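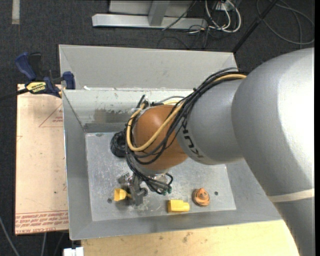

Segundo Tavares, o arquivo devia abranger também os avisos afixados nos painéis da junta, e uma recolha limitada aos boletins deixaria de fora metade da vida de Cledham. A observação foi acolhida e a presente versão inclui ambas as fontes.

Arquivo de Notícias Locais de Cledham
Ficha de dados

Apresentação

O conjunto reúne resumos semanais de notícias locais de Cledham e das povoações vizinhas, acompanhados da transcrição de avisos públicos de curta duração: cortes de trânsito, alterações de horário do comércio, obras na via pública, reuniões de moradores e programação das salas paroquiais. Destina-se a estudos de imprensa local, à história urbana recente e ao ensaio de ferramentas de pesquisa em texto.

Conteúdo

Os registos distribuem-se por 11 categorias. As mais numerosas são comércio, trânsito e urbanismo. A categoria "ocorrências" limita-se a furtos e danos já divulgados publicamente e não contém moradas completas.

Cada registo é composto por cinco campos:

id: identificador estável, mantido entre versões
mes: mês de publicação
zona: bairro ou povoação, segundo a lista em zonas.txt
categoria: uma das categorias previstas em categorias.txt
texto: corpo da notícia ou do aviso, com um máximo de 40 linhas

Os ficheiros são fornecidos em CSV, codificação UTF-8, com ponto e vírgula como separador. As quebras de linha no campo texto foram conservadas, pelo que se recomenda um leitor que respeite as aspas.

Proveniência e tratamento

Os resumos provêm do boletim Jultent, cedidos pela respetiva redação. Os avisos foram transcritos manualmente e revistos por uma segunda pessoa. A pontuação original manteve-se; foram corrigidos apenas erros evidentes de digitação, assinalados em correcoes.csv.

Os nomes de particulares foram substituídos por iniciais. Mantiveram-se os nomes de estabelecimentos, associações e ruas.

Limitações conhecidas

A zona de Prustgate está sub-representada nos meses de verão, período em que o boletim suspende a publicação. Os avisos afixados por menos de três dias raramente foram recolhidos. Uma mesma notícia pode surgir em até 5 registos quando o assunto se prolongou por várias semanas, como sucedeu com a mudança do mercado coberto; esses registos não foram fundidos.

A classificação por categoria foi feita à luz do texto disponível. Nos casos de dúvida entre urbanismo e trânsito, prevaleceu urbanismo.

Utilização

São permitidas a consulta, a cópia e a redistribuição para fins não comerciais, com indicação da fonte. Não é autorizada a utilização do conjunto para tentar identificar particulares.

Pedidos de retificação ou de retirada

Os pedidos devem indicar o identificador do registo e o motivo. As alterações aceites entram na versão seguinte, publicada em janeiro, e ficam descritas em alteracoes.txt.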